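In defense of the hotel desk

I keep reading that the hotel desk is on its way out. People work from the bed now, or the lobby, so the newer places give you a shelf the size of a cutting board and a stool you wouldn't wish on anyone. I think that's a terrible trade, and I'm saying so as someone who has spent a lot of nights in rooms with a real one!

My test is simple. I walk in, drop my bag, and look for a desk against a wall with the outlets up where I can reach them.

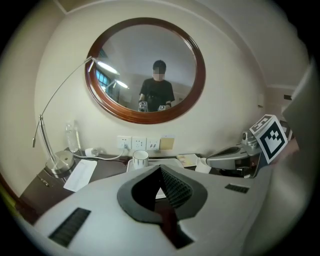
Crawling behind a nightstand with a phone flashlight in my teeth is how I've started far too many evenings. At the last Darno I stayed in, the only free outlet was behind the headboard, and I had to pull the bed out 10 inches to get at it (sorry, downstairs neighbors). So you can imagine how happy I am to see a row of white sockets just above the desktop, with room for a plug adapter and a proper lamp on a long curved arm. Three sockets is the right number, too. Phone, laptop, and one left over for whatever you forgot you packed.

And please, keep the mug on a tray. I'm a spiller, I've ruined more than one set of notes, and a tray has saved me many times over.

Now, the mirror. I've argued about this with friends who say a mirror over a desk is vain and distracting, and that they don't want to watch themselves answer email. Fine, but have you sat facing a blank wall until 11 at night? A round mirror with a thick wooden frame gives you some daylight back from the window, and it makes a small room feel less like a closet. 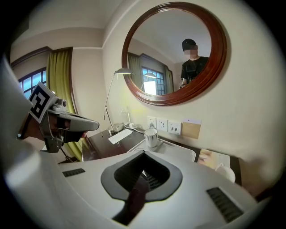

I also like that it turns the desk into a dressing table when the work's done, so one piece of furniture covers the whole day. The Trestley near my sister's place took theirs out last December and put in a bigger TV - I haven't turned it on once. I wrote on the comment card that I'd like the desk back, and I'll write it again next time I'm there.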